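About Sakavier

We teach robots to do fiddly things by doing the fiddly things ourselves, over and over, until the robot gets the idea or we run out of coffee. It is a real business. We have a sign and a dental plan.

Sakavier was started in Cadelstead by Fernanda Salgado and Berwyn Gwilliam, who had spent years writing motion programs for factory arms and had come to dislike it in different ways. Fernanda disliked how long it took. Berwyn disliked being phoned at 4 a.m. when a part showed up slightly rotated. They figured a person who already knew how to clip two parts together should be able to show a machine, the way you'd show a nephew, and they rented a unit behind a tile warehouse to find out. The nephew comparison has held up pretty well, including the sighing.

What we do

A customer sends us parts and a description of the job. One of our operators puts on a headset and gloves and runs a pair of robot arms through it, first in simulation and later on the real thing. We record every joint angle and every hesitation. A usable set for a simple two-handed job is 300 good demonstrations. The most we ever recorded for one task was 1361, for a cable tie, and we would rather not discuss the cable tie.

For arms that can safely be pushed around we also teach by hand. The operator takes hold of the wrist and walks it through the motion. It looks like a very slow dance lesson and is every bit as romantic.

Our teleoperation software is called Vekard. The tool that sorts the good takes from the bad ones is called Jugah. Jugah is stricter than any of us and has thrown out whole afternoons.

Who we are

There are 19 of us. Qistina Lumenta runs the operator floor and trains new people, most of whom arrive from jobs that had nothing to do with robots: upholstery, piano repair, a bakery. Good hands turn out to be a better start than a good résumé, though we read both. Endang Teoh builds the simulated parts and keeps them honest about weight and friction. Before Endang got here, one of our brackets weighed less than a moth and behaved accordingly.

Berwyn still answers the phone at 4 a.m. It rings less.

How a job goes

New operators start in simulation, where a dropped part costs nothing and a crushed one can be brought back with a keystroke. They get a bare table, two arms and one part, and they stay with that part until both hands behave. Thin rings are a favorite of Qistina's for this. A ring that flat gives the fingers very little to get under, and the tabs around the outside invite you to grab them from an angle you will regret.

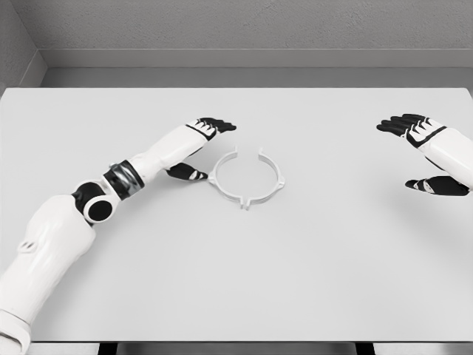 Syahrul Entili wrote to us in February that the first week felt like tying shoes with oven mitts on, and that by the third the mitts had become hands, more or less, except for the left thumb, which still had opinions. We asked to put that on this page, and the answer was yes, provided we left in the part about the thumb.

We left it in because the thumb is fair comment. There is a small delay between your hand and the robot's, and people tend to overreach to make up for it. The overreaching ends up in the data unless somebody catches it. One early batch of 583 takes taught an arm to poke every part once before picking it up, as if checking whether it was asleep. We kept that model. It lives on a spare computer and we run it for visitors.

Visiting and working here

Visits are by appointment. Come after lunch, when the operators have warmed up. Bring a part if you have one that's giving you trouble, and a spare if it breaks easily.

We hire operators twice a year and don't ask for robotics experience. We do ask you to pick up a washer with winter gloves on.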